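In praise of the machine you already own

I want to make a case for old computers, and I want to make it cheerfully, because most writing on the subject is a telling-off. Keeping an old machine going is one of the great pleasures of my week and I think it could be one of yours!

Mine is a desktop tower I bought second-hand in Zernavcombe for 60 pounds. It has a dent in the lid and a fan that hums in B flat. I write everything on it, including the parish walking guide (1137 footpath notes, all typed at the kitchen table) and a very long letter to the bus company. It does all of this as well as it did on the first evening.

What changed my mind about these things was Mebrat Gidey's evening class, which she ran above the bakery in October. I went along expecting to feel stupid. Instead I came home at ten at night, wide awake, wanting to take the side off everything in the house. Mebrat has a lovely way of letting you get on with it. She hands you a screwdriver, tells you where to touch the metal, and goes off to put the kettle on.

The surprise was how friendly it all is in there. Memory clips in. Drives slide out. The processor lifts from its socket once the little lever is up, and the whole thing is smaller than a cream cracker. People who will happily joint a chicken or rewire a plug have somehow been persuaded that a computer is beyond them, and I'd love to see that feeling go the way of the fear of bread-making.

There is money in it too, of course. My neighbour was quoted 822 pounds for a replacement when all she wanted was for her photographs to open faster. A new drive and a good clean sorted it, and she spent the difference on a week in Wales (rain every day, she adored it).

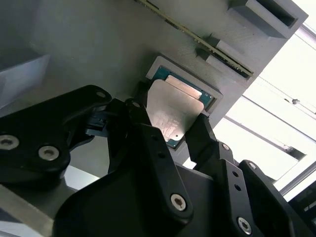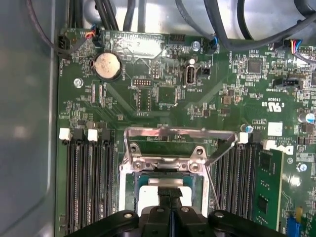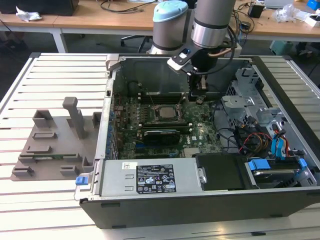 Processors, sockets and the inside of an opened tower.

Where I'd start

Start with dust. Switch off, unplug, take the side panel outside and have a proper look. You may find that half an hour with a soft brush makes the thing quieter, and by then you'll have learnt where everything lives. After that, try more memory, which you can often pick up used for less than a takeaway.

And if you get stuck, ask somebody! Every town has a person who has been waiting years for that question. I've only been at this for 30 weeks and already I'm hoping someone will ask me.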